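Terkari Kitchen Pack: README

Hello, and thank you for downloading the Terkari Kitchen Pack! I'm Nataša Nikolaidis and I look after the pack at Skallov, which mostly means that I answer the post, mend what people report and write long files like this one. Please do read it through before you start, even if you've used our older packs, as a fair bit has moved.

What you get

The pack is a set of simulated kitchen episodes for people who are teaching a robot arm and gripper to handle household things. This release, version 2, holds 2,614 episodes. Every one comes with the wrist view, the joint readings, the gripper command and a short written instruction in everyday English ("put the bread on the plate", that sort of thing). A further 1,000 episodes are kept back for scoring and aren't in the download. If you'd like your policy run against them, that is the paid part of the service, and there's a note on it further down.

What's in the folders

episodes/ has one folder per episode, with the pictures and a readings file side by side.
tasks.txt lists every instruction, one to a line, with the episodes that use it.
rooms/ has the kitchens themselves, so that you can load them into the simulator and record your own.
props/ has the food and crockery, with the weights we used.
changes.txt is the history, which I try to keep readable.

The readings files are plain text on purpose. They are bulkier that way, I know, but I've lost too many afternoons to clever formats that would only open on the machine that made them, and I'd rather you spent the disk space.

Getting started

Unpack the whole thing somewhere with room to spare, keep the folder names as they are, and run the check script first. It reads every episode and tells you if anything has gone missing on the way. If it stops at the rooms folder, you have most likely unpacked version 2 on top of the old one; delete both and unpack again into a clean folder (sorry, it's a nuisance, and it has caught me out too).

After that, open the viewer and play a few episodes from start to finish before you train on anything. It takes very little time and you'll get a feel for the pace of the recordings, which is slower than most people expect.

Two rooms, two kinds of light

The kitchens come in two families. The Yüksel rooms are evenly lit, with plain walls and wide worktops, and they are the kinder place to begin. The Plusine rooms have wood grain on nearly everything, strong light from one side and deep shadow low down, so dark gripper parts can be quite hard to pick out from what lies behind them. We had several letters after the November release asking for harder light, and the Plusine rooms are our answer!

Things to know before you train

The wrist view sits very close to the work. Large props often fill much of the picture and run out of it at the top, and the gripper itself shows only in part. If your model needs to see the whole object, use the room view as well, which you can render from the rooms folder.

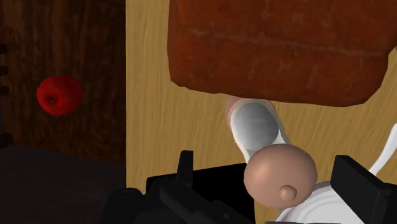 Wrist view, simulated: bread above the gripper, apple off to the left.

Textures on the food are simple. The bread has a crust with a little mottling and the apple is a smooth shiny red, and neither will fool anybody who cooks. We chose shape over surface, and if you're moving to a real arm you should plan on adding your own varied textures.

Nothing in the pack bends, crumbles or spills. Liquids are left out altogether.

Scoring service

Send us your policy in the layout given in scoring.txt and we'll run it on the kept-back episodes and return a sheet with the result for each task, along with recordings of the failures. I'd ask for the recordings even if your numbers are good, as they're far more useful than the sheet.

Licence and thanks

You may use the pack for study and for commercial work, provided you name Terkari and Skallov when you publish. Please don't pass on changed copies under the same name.

Last revised April 2024. If you find a broken episode, write to me with its folder name and the line the check script printed, and I'll put the fix in the next release.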